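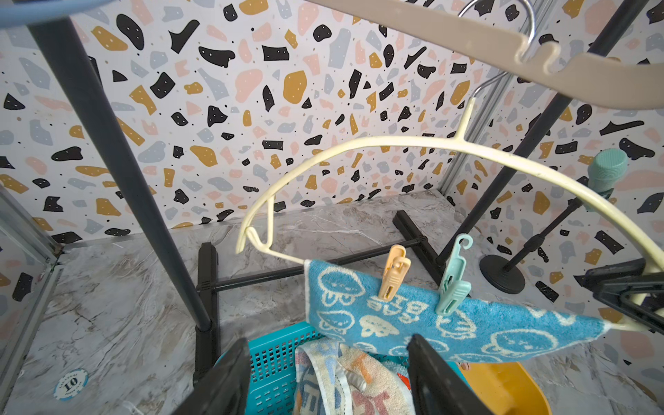
Según contaba una clienta de la tienda de Nirkik, ella llevaba años comprando perchas cada primavera y en marzo ya le faltaban otra vez. Decía que las perchas se le iban al tendedero y no volvían al armario. Con esa queja empiezo, porque resume el tema de la charla.

Notas para la charla "Perchas, tendedero y poco sitio"
Sala pequeña de Widano, 23/11/2025

Saludo corto. Decir que al final hay turno de preguntas y que las hojas están en la mesa de la entrada.

Parte uno. La percha como pinza.
Una camisa colgada en percha ocupa el ancho de la percha. Tendida con pinzas por el bajo ocupa el doble y luego hay que plancharla. Explicar cómo se abrocha el primer botón y se tira de las costuras con la mano. No alargarse, esto lo conoce casi todo el mundo.

Parte dos. Qué percha para qué prenda.
Las de plástico con muescas en los hombros, para tirantes y vestidos finos. Las anchas y curvadas, para jerséis ligeros y chaquetas. El alambre sin recubrir puede dejar marca de óxido en la ropa blanca. En Goodall hicieron una limpieza de armarios y se quedaron con dos modelos. Contarlo si vamos bien de tiempo.

Parte tres. El tendedero en un rincón.
Separarlo de la pared un palmo. Con papel pintado, más: la humedad levanta las juntas. Mirar que las patas apoyen bien y que los travesaños no bailen, sobre todo en suelo liso. Cargar primero por el centro. Las toallas pequeñas van abajo, que es donde menos estorban, y las perchas arriba con 4 dedos entre una y otra. (Enseñarlo con la mano.)

Caso Zirholm: piso de una habitación, tendedero plegable fijo en el pasillo. Pusieron una barra a 70 centímetros de la pared y se acabó el plegar y desplegar. Pasar rápido por el presupuesto, que la última vez nos comió diez minutos.

Parte cuatro. Devolver las perchas.
Al recoger, la prenda pasa al armario en la misma percha. Si se dobla, la percha vacía se cuelga en el extremo izquierdo de la barra. Una bolsa de tela también vale. Volver aquí a la clienta de Nirkik: preguntar a la sala dónde guardan las suyas y esperar respuestas.

Preguntas que suelen salir: secar lana (en plano, nunca colgada), ropa oscura al sol (del revés), calefacción cerca (se puede, con la ventana abierta un rato).

Recoger el muestrario antes de salir y dejar la llave en recepción.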